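Freitag, 14. September
Von Tetteh Kwofie
Lesezeit: 4 Minuten

Zuletzt aktualisiert: vor dem Vortrag, Fassung mit den Anmerkungen von Gualtiero

Sprechnotizen: »Hände, die man glaubt. Was wir bei Kondaritz über Interaktion in VR gelernt haben«

Begrüßung, erst mal ankommen lassen. Wasser hinstellen, Headset auf den Tisch legen, Handy aus.

Guten Abend zusammen, schön, dass ihr da seid und dass so viele nach dem langen Tag noch die Treppe hochgekommen sind! Ich bin Tetteh, ich mache bei Stavik die Interaktion, also alles, was zwischen euren Händen und der Spielwelt passiert, und mein Kollege Gualtiero Lombardi sitzt da hinten und macht so ziemlich alles andere. Wir sind 2 Leute, wir arbeiten seit einer ganzen Weile an Kondaritz, und wer es noch nicht kennt: Das ist ein Erkundungsspiel für PC-Headsets, in dem man eine verlassene Wetterstation im Gebirge wieder in Gang bringt. Keine Zombies, keine Waffen, dafür sehr viele Schalter, Klappen, Kurbeln und Sicherungen.

(Kurz warten, hier lachen manche.)

Und weil man in Kondaritz nun mal ununterbrochen etwas anfasst, möchte ich heute Abend übers Anfassen reden. Ich habe mir fest vorgenommen, nicht abzuschweifen, aber wer mich kennt, weiß, wie das ausgeht.

Teil eins: die leere Hand

Unsere allererste Fassung hatte wunderschöne Hände. Gualtiero hatte Adern modelliert und Fingernägel, und auf dem Monitor sah das großartig aus. Dann haben wir die ersten Leute zum Testen eingeladen, und die haben ihre Hände angeschaut, ein bisschen gewackelt und gesagt, das sei irgendwie unheimlich. Mir hat das damals wirklich wehgetan (ihm noch mehr, glaube ich). Wir haben dann auf schlichte Arbeitshandschuhe umgestellt, dicke, etwas zu große, und von dem Tag an kam die Bemerkung kein einziges Mal mehr. Ein Handschuh darf ungenau sitzen. Wenn der Controller den kleinen Finger nicht erfasst, dann ist das bei einem Handschuh eben so, das verzeiht man.

Hier kurz das Headset hochhalten und zeigen, wo die Controller verfolgt werden. Nicht zu lange, das wissen die meisten.

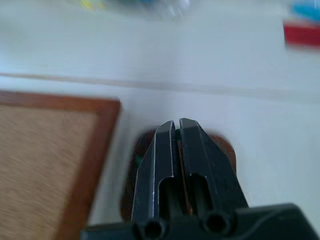
Beim Greifen selbst hatten wir zwei Schulen im Haus, und bei einem Haus mit 2 Bewohnern heißt das, dass jeder seine eigene hatte. Gualtiero wollte volle Physik: Jeder Finger kollidiert mit dem Gegenstand, und was nicht richtig gehalten wird, fällt herunter. Ich wollte feste Griffpunkte, also dass die Hand einrastet, sobald sie nah genug dran ist. Schaut euch mal die beiden schwarzen Finger an, fast parallel und an den Spitzen nur ein schmaler Spalt dazwischen, dann habt ihr eine ganz gute Vorstellung davon, wie wenig man fürs Nachdenken über einen Griff eigentlich braucht. Genau so haben wir nämlich unseren Prototyp gebaut: zwei Flächen, die sich aufeinander zubewegen, dazwischen eine Sicherung oder ein Schraubendreher, und der Rest der Hand ist Dekoration. Am Ende haben wir beide Schulen zusammengeworfen. Die beiden Flächen entscheiden, ob gegriffen wird, und danach legt sich der Handschuh in eine vorbereitete Haltung um den Gegenstand.

Teil zwei: Gewicht, wo keines ist

Das ist mein Lieblingsteil, also bitte bremst mich. Ein Controller wiegt immer gleich viel, egal ob ich im Spiel eine Feder halte oder eine Autobatterie. Wir lassen schwere Gegenstände der Hand ein klein wenig hinterherhinken. Die Batterie in der Station Abugri zieht nach, sie pendelt kurz, und wenn man sie mit einer Hand anhebt, kippt sie. Fast alle nehmen dann ganz von allein die zweite Hand dazu, ohne dass wir irgendwo einen Hinweis einblenden. Beim ersten Mal saß ich daneben und habe mich gefreut wie ein Kind!

Zu viel Nachhinken ist allerdings scheußlich. Dann fühlt sich die Welt an wie Sirup, und manchen wird flau. Wir haben den Wert bestimmt hundertmal verstellt, und die Akten darüber erspare ich euch.

Teil drei: Klappen, Schubladen und die Sache mit Eltham

Eltham heißt bei uns der Level mit dem Archiv, und dort gibt es 143 bewegliche Teile. Davon sind 89 Schubladen. Ja, das war meine Idee, und nein, ich würde es nicht wieder machen. Wenn die echte Hand weiterzieht, die Schublade aber am Anschlag ist, muss man sich entscheiden: Bleibt der Handschuh am Griff, oder geht er mit der echten Hand mit? Bei uns bleibt er am Griff und löst sich erst, wenn der Abstand zu groß wird, mit einem kleinen Ruck und einem Klacken. Das Klacken hat Gualtiero in seiner Küche aufgenommen, und es hat mehr gebracht als zwei Wochen Programmieren.

(Falls die Zeit knapp wird: den nächsten Absatz überspringen.)

Noch ein Wort zum Sitzen und Stehen. Bitte testet eure Spiele im Sitzen. In Eltham lagen die untersten Schubladen so tief, dass man auf dem Stuhl mit dem Controller gegen die Armlehne schlug. Jetzt kann man sich per Knopfdruck kleiner machen, und die wichtigen Dinge liegen ohnehin auf Brusthöhe.

Demo

Station Abugri laden, Ton über die Saalanlage. Freiwillige nach vorn bitten, Spielfläche freiräumen, Höhe neu einstellen! Die Batterie tragen lassen und nichts dazu sagen.

Danach Fragen. Wenn jemand nach einer Fassung für eigenständige Headsets fragt: Wir möchten das sehr gern, haben aber noch keinen Termin. Fragen zur Beleuchtung gehen an Gualtiero. Gegen Ende noch sagen, dass wir unten am Tisch stehen und das Archiv zum Ausprobieren dabeihaben, und mich beim Team an der Technik bedanken.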